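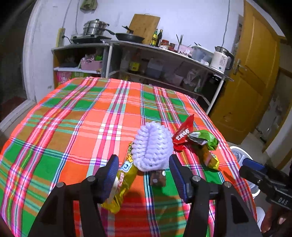

Can you keep a day of rest if you aren't sure you believe in anything? I think you can, and I have been doing it for most of a year without settling the question of belief first.

I grew up in a house where Sunday was closed. The store was closed, the garage was closed, and my father's desk was closed with a key. We went to the service in Stirudton in the morning and then there was a long afternoon in which very little was allowed. I disliked it. When I moved away I stopped, and for many years I worked on Sundays the same as any other day, mostly because the emails were there.

What brought me back to the subject was a reading group. It meets on Thursday evenings above the hardware store in Zameveck, and last winter we read a short book on the Sabbath. It was 396 pages with the notes, so short only by the standards of that group. About half the people in the room belong to a church or a synagogue. The rest of us don't, or used to.

The argument we kept returning to was whether the rest means anything without the command behind it. One side held that a Sabbath without God is a day off. You can take it or skip it, and when work gets busy you will skip it. The other side held that the habit does its own work on a person, and that plenty of believers keep the day by habit too. I went home agreeing with whoever had spoken last.

So I tried it. My rules are simple. From Saturday supper until Sunday supper I don't work, I don't buy anything, and the laptop stays in the closet. I do cook, which my grandmother would not have approved of. I answer the phone if it rings.
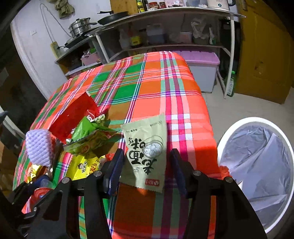 Snacks on the plaid cloth.

The first month was bad. I was bored by two in the afternoon and kept thinking of small jobs that would only take a minute. I broke the rule on buying things twice, once for lamp oil and once for a train ticket to Thaweesak that would have cost the same on Monday. By spring the boredom had mostly gone — or I had stopped minding it, and I can't tell those apart.

I noticed that the first side in the argument had a point. There is nothing to stop me from moving the day. In June I had a report due for Staltance and I moved it to Tuesday, and then the Tuesday went too. A friend from the group who keeps the day strictly told me she has never once had to decide. It was decided before she was born. I envy that a little, although I remember being a child on those afternoons and I don't want all of it back.

I still can't say whether I am practicing a religion. I don't pray on Sundays. I do sit for a while after breakfast, and some weeks it feels close to what I remember from the pew. Other weeks I am just a person in a chair looking at the fence.

The group starts a new book next month, on fasting. I have bought a copy and read the introduction. I don't expect to try that one for a full day, but I may skip a lunch and see.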